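Forum > Home Builds > Arms and Grippers
Thread: Drawer cabinet vs. my arm, round 6

spoolholder
The drawers have been winning since April, so I figured I'd start a new thread and let the old one rest. Same white arm, same gray cabinet, same corner of the shared shop. What's new is the wrist, printed in Mikex filament at a cost of $95 and one friendship. The goal is still to pull a drawer by its little round knob, find the orange ball, and pick it up without remodeling the cabinet.

Fingers are the wide cream ones. I know what some of you think of them.

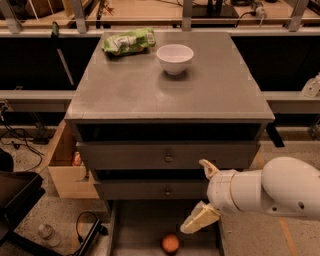

Do wide fingers have enough grip for a small round knob?
They do if you close on the knob square and pull straight back. Come in at an angle and the finger rides off the side, and then you're pushing the drawer shut with great confidence.

torque_dept
I'm one of the ones who thinks things about the fingers. Put a hook on it. A hook doesn't care about your approach angle. My Sadarico arm has opened the same kitchen drawer 2,000 times with a bent piece of rod.

spoolholder
And how does the hook do with the ball?

torque_dept
The hook has never been asked about the ball.

Calimlim
You could swap tools between the pull and the pick. I did that for a while on mine. It adds a whole second way to fail, but the failures are more interesting.

spoolholder
No tool changer. I've met me.

Changes so far, for anybody following along at home:
slowed the last bit of the approach way down
added a pause after the fingers close, before the pull
stopped letting it plan through the tabletop, which it considered a suggestion

I also moved the wrist limit so the arm can reach down into the bottom drawer without the forearm hitting the drawer above it. That took an entire evening and a bag of chips. 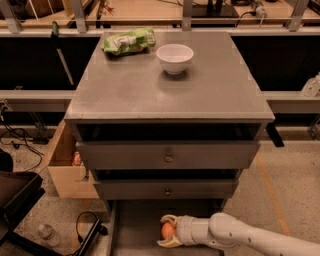 Gerardo Rinaldi
Picking up from inside a drawer is where I'd watch the grip force. If the fingers squeeze a ball below its middle it pops upward, and then you have a mobile robotics project. Close higher than you think you should.

spoolholder
Higher how? I've been aiming for dead center.

Gerardo Rinaldi
Center is fine on paper. Your arm sags a hair when it's stretched out, so center becomes low. Raise the target a little and see.

torque_dept
Or soften the fingertips and stop doing math. Formont pads, trim to fit.

Calimlim
Those pads leave crumbs on everything. I'd fix the sag first.

torque_dept
Crumbs are a sign of use.

spoolholder
Trying the raised target tonight, pads after that if it sulks. The log file is at 470 attempts and I'd like to retire it before it gets its own locker. Will post the settings once they survive two evenings in a row.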